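3.2 Small containers and the shared table
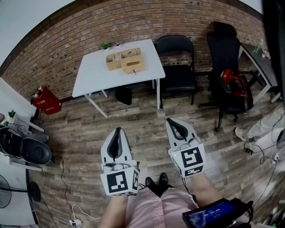 Figure 4. Shared table at the Dolan site, with a divided rattan organizer and a rattan tissue box on top. Folding chair and office chair to the right.

The second part of the study looked at what people put on a table that belongs to no one in particular. Desks were covered in Section 3.1, where we found that most of the small items on a desk stay within reach of the person who sits there. A shared table works differently. People pass it, set something down and may or may not come back for it, and the things that stay on it longest tend to be containers.

We visited rooms at three sites: Dolan, Sasungate and a set of upstairs rooms in the Brallness building. All had at least one table that was open to everyone who used the room. Tables with drawers or a lower shelf were left out, as were tables used mainly for eating. In all we logged 984 items over the study period, of which over 700 were on or directly under a shared table at the time of the visit. The rest were on chairs, on the floor along the walls, or on window ledges.

The table in Figure 4 is typical of the Dolan rooms in its size and plainness. It is white and rectangular, on thin metal legs, and it stands away from the brick wall so that it can be reached from more than one side. Both containers on it are woven rattan, but they do different jobs. The organizer is open at the top and divided, so its contents can be sorted and seen at a glance. The tissue box is closed except for the slot. In our coding the first is an "open sorted" container and the second a "single use" container, meaning that it holds one kind of thing and is seldom used for anything else.

Open sorted containers drew the most stray items at all three sites. Pens, clips, keys and folded receipts were the usual contents, and people we spoke with often could not say who had first put the container there. Single use containers drew almost none. A tissue box was sometimes moved to make space for a laptop or a tray, but in 100 checks we never found anything stored inside one other than tissues. Items hung from or leaned against the outside were logged separately – they were few, and we did not treat them as contents.

Material made less difference than we had expected. Before the visits we thought that rattan and other woven containers would be treated as decoration and left alone, and that plain plastic trays would fill up first. At Sasungate the opposite was closer to the truth. Woven organizers there were used as heavily as plastic ones, and users described them as "nicer to leave out." We did not see enough metal containers to say anything about them.

Seating near the table mattered more. Where a chair stood close by, bags and coats went onto the chair and the table surface stayed clearer. The office chair in Figure 4 has a red and black backpack draped over it, a pattern we recorded in 20 of the Dolan visits. Folding chairs were used this way less often, perhaps because a heavy bag can tip a light chair. Plants were nearly always set against a wall, and we counted them as part of the room and left them out of the item log.

Containers were coded with the Ustimau sheet, using the version given in Appendix B. Two changes were made to it after the first round in June. Divided and undivided organizers were split into separate codes, and the code for "basket" was dropped – coders had been using it for anything woven, whatever its shape or purpose.

12 comments | 3 shares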